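Small jobs for a wet afternoon

I love a day of pottering, and September is perfect for it! These are the little jobs I always save up, and every one of them leaves the house feeling better.

Soak before you scrub

Baked-on roasting tins don't need elbow grease, they need time. Cover the bottom with hot water and a good squirt of washing-up liquid, then go and read a chapter of something. Two hours is plenty. For enamel I stick to a soft sponge, and I keep anything abrasive well away from non-stick.
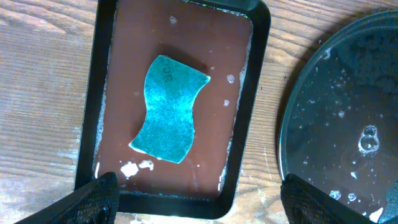 Sort the cupboard by use

Everyday plates at waist height, the Christmas platter up high. My friend Hazel Kasprzak puts a sheet of kitchen paper between her good plates and swears she hasn't had a scratch in years (I've copied her, it's brilliant).

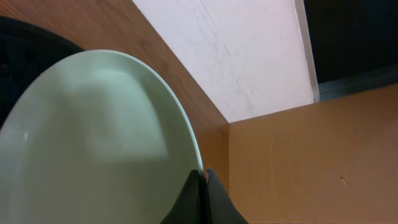
While the shelves are bare, wipe them with 200 ml of warm water and a splash of white vinegar, and leave the doors open until they're properly dry. Don't use vinegar on marble, though!

Quieten a squeaky hinge

Rub a candle stub along the pin, pop it back and swing the door a few times. Our larder door has been silent since spring.

Next month: draughty windows, and what to do with all those jam jars.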